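Plastic Bags and Film Packaging: Frequently Asked Questions
Andrade Household Reuse and Recycling Drop-Off
Page last updated 8/10/26

These are the questions we get most often at the front desk and by email about clear bags, wrap and other thin plastic packaging. If your question is about rigid plastic, glass or cardboard, please use the separate pages for those materials.

What counts as a plastic bag for your purposes?

Any thin, flexible plastic that you can scrunch up in one hand. That includes the clear bags that new household goods are shipped in, bread bags, produce bags, dry cleaning covers, the outer wrap on paper towels, and grocery bags. Thick vinyl pouches with zippers, such as the ones that bedding comes in, are a different material and go in the reuse room if they are in good shape.

Can I put them in my curbside bin at home?

No. Curbside pickup here does not take loose bags or film. Thin plastic wraps around the rollers at the sorting plant and the line has to be stopped to cut it out. Please don't use a plastic bag to hold your other recyclables either. Tip the contents into the bin and keep the bag.

Where do I bring them?

To the film bins just inside the west door. There are two. The one on the left is for clear film only and the one on the right is for colored and printed film. A clear bag with a small printed warning or a paper label on it still goes on the left after the label has been dealt with (see below).

Does the bag have to be clean?

It has to be empty, dry and free of food. Crumbs can be shaken out. Bags that held raw meat, fish or anything greasy should go in the trash. We do not have a sink for customers, so please do any rinsing at home and let the bags dry fully before you pack them up. Damp bags grow mold in storage and we lose whole bales that way.

What about labels, tape and stickers?

Small stickers are fine. Large paper shipping labels should be cut off with the piece of plastic they are stuck to, and that piece goes in the trash. Packing tape should come off the same way. You don't need to remove anything that is printed directly on the plastic.

Why do so many bags have a warning printed on them?

Thin plastic can cling to the nose and mouth and block breathing. Makers and sellers print a warning so that people keep the bag away from babies and young children. Rules on wording and on the size of the print differ from place to place, so you will see a lot of variation from one bag to the next. Some have a single line of text and others have a full paragraph with a picture symbol next to it. 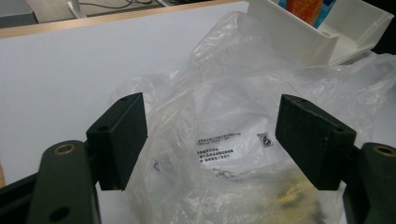 Treat every large thin bag the same way whether it has a warning or not. Plenty of bags are sold with no printing at all, and a missing warning tells you nothing about how safe the bag is.

The warning is in a language I can't read. Does it matter?

Not for sorting. We take bags with printing in any language. If you are keeping the bag at home, assume that the text includes the usual advice: keep away from children, do not use in cribs, beds, carriages or playpens, and this bag is not a toy. Some bags also carry storage instructions for the product that came inside. If you need to know exactly what yours says, a translation app on a phone will usually read it. Flatten the bag on a table first and pull the folds out of the printed area, or the app will skip words. Turning off an overhead light can help with the shine.

How should I store bags until I have enough to bring in?

Up high or behind a latched door if there are children or pets in the house. Most people stuff them all into one bag and bring that. An empty tissue box also works and keeps them from sliding around in a cabinet. Please do not tie each bag in a knot before storing it. Zuleica Brandão, our floor supervisor, has to untie or cut every knotted bag that comes through to check that there is nothing inside, and on a Saturday that can take up most of her morning.

Is it worth keeping bags to use again?

Often, yes. A clear bag that came around a tray, a dish or a small appliance is usually sturdy enough for several more uses. People tell us they use them for:

keeping dust off things that are put away for the season
lining a small wastebasket
wrapping shoes in a suitcase
covering a paint tray between coats
holding the parts of a set together during a move

Don't use a packaging bag for food unless it is marked for food. Bags that were made to ship goods may not be made of food-grade plastic, and you can't tell by looking or by smell.

What do the numbers in the triangle mean?

They tell you the type of plastic. For film, the common ones are 2 and 4, which are both polyethylene, and 5, which is polypropylene. We take 2 and 4 in both bins. Number 5 film is crisper and tends to crackle when you squeeze it. We take it in the clear bin only, at least through September, when our contract with Proltex comes up for renewal. If there is no number and you can't tell, put it in the clear bin or the colored bin according to its color and we will sort it out.

Do you take bubble wrap and air pillows?

Yes. Pop the air pillows first. Bubble wrap can stay as it is. Both go in the clear bin unless they are tinted.

What don't you take?

Chip bags and candy wrappers, anything with a shiny metal layer, frozen food bags, bags labeled compostable, cling wrap from the kitchen, and six-pack rings. Compostable bags are the ones we pull out most. They look like ordinary film and spoil the batch if they are melted down with it.

Is there a limit on how much I can bring?

Households may bring up to 5 full kitchen-size trash bags per visit. Businesses need an account. Call extension 207 and ask for Heloísa Camargo, who handles commercial drop-offs. Small shops that only have a bag or two a week can usually be set up on the same day.

What happens to the film after I leave it?

It is checked by hand, pressed into bales and kept under cover. A finished bale weighs 700 pounds. Proltex picks them up and turns the plastic into pellets, most of which end up in deck boards and new trash bags. Last year we shipped 56 bales, and we would have shipped more if two loads had not been turned away for moisture.

Can I take bags from the reuse room?

Yes, free of charge. The flat clear ones are on the lower shelf, sorted by size. Take what you need, and please put the rest back flat. Bags with tears or pinholes should go in the film bin on your way out.

I put something in the bin by mistake. Can I get it back?

Tell the desk as soon as you notice. The bins are emptied at closing every day we are open, and once the film has been moved to the baling area we can't search it. Keys and small parts from flat-pack furniture are the usual things. Look inside each bag and run your hand along the bottom seam before you drop it in.

Who do I contact about something that isn't covered here?

Stop at the front desk or leave a message at extension 200. Alcides Assunção answers messages on weekday mornings.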